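Notes for the talk, final-ish version, 17 July 2024
Tonantzin Medrano, Nidmont student robotics club

(Slide 1, title. Wait for people to find seats. Drink water.)

Hi everybody, I'm Tonantzin, I'm in my second year with the Nidmont club, and I'm the one who kept sending emails about folding cloth. Sorry about those. If you got more than one, you were on both lists and I never worked out how to merge them.

So tonight is the story of our folding project, which we call Clanau. People ask what it stands for and it doesn't stand for anything, we needed a folder name at eleven at night and it stuck. (Pause here, the club people will groan.)

Quick background for the parents in the room. Last year we built Drillutus, which some of you saw at the open evening. Drillutus drilled holes in a board. It was loud and it was very good at being in the same place every time, and the judges liked it, and I learned a ton about clamps. But a board is easy! A board stays the shape you left it. We wanted something that would fight back a little, and somebody said laundry, and I said yes before thinking about it.

(Slide 2, the plan from January.)

This was the plan in January. Read it out loud, it's funnier out loud: "Collect demos, train, fold towel, enter competition." Four steps. We gave the whole first step two weeks. It took until the end of spring.

(Slide 3, what a demo is.)

A demo, for us, is one person doing one job one time with the grippers in their hands, start to finish. You hold the grippers, you do the thing, it gets recorded, you put everything back, you go again. The program learns from the recordings. That's the whole idea, and if you only remember one slide, take this one.

The part I'd like you to picture is the "put everything back." With cloth, what does back even mean? We argued about that for an entire meeting. One side wanted the cloth laid out flat and square each time so the start would be tidy. The other side (me) wanted it dropped any old way, since that's how cloth is when you meet it in real life. We ended up doing both, flat for the first 100 and dropped for everything after that, and I'll show you the difference in a minute.

(Slide 4, numbers. Don't rush this one.)

Our goal was 400 demos. We finished with 465, and I want to be straight about that, because it sounds like we went past the goal. A bunch of the early ones had to go. In some, the person talked with their hands in the middle of a fold. In a lot of mine I was folding the way I fold at home, with a little flip at the end, and no one else does the flip, so the program got very confused about the flip.

(If they laugh, do the flip. Napkin is in my left pocket.)

Tips from the demo sessions, in no special order, for whoever takes over next year:

Sit down. Standing felt more natural for the first few and then everybody's back hurt.

Go slower than you want to. Then go slower than that.

Keep the cloth a bit tight between the two grippers when you lift it. If the middle sags you lose the edge, and you spend the rest of the demo hunting for it.

Watch your cables. I dragged one over the work and had to start again more times than I'm going to admit with my mom sitting right there. 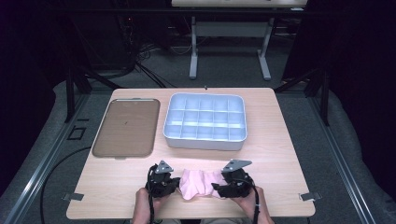 Swap people every half hour or so. Your hands get lazy before you notice it, and the recordings from the end of a long turn were the ones we threw out most. We had a sign-up sheet for this and I'd do that again.

Also, name your files properly on day one. We had a folder called "good" and a folder called "good2" and I still can't tell you which was which.

(Slide 5, the Sivakumar run.)

Okay, results. The test board we use is called Sivakumar, and you get points for getting two corners together and more points for a second fold. On the flat starts we made the first fold most of the time. On the dropped starts, about half. The second fold happened 2 times, and I screamed at both of them, there is audio, I'm not playing it.

(Play the short clip. If the clip won't load, skip it, don't stand there clicking.)

What I'd change: more dropped starts, earlier. One kind of cloth until that works, then a second kind. And fewer flips.

We need people for the fall, and you don't have to know any coding to do demos. Sheet's by the door, pen is on a string. Questions?

(Likely ones: Does it do socks? No. Can it do fitted sheets? I can't do fitted sheets.)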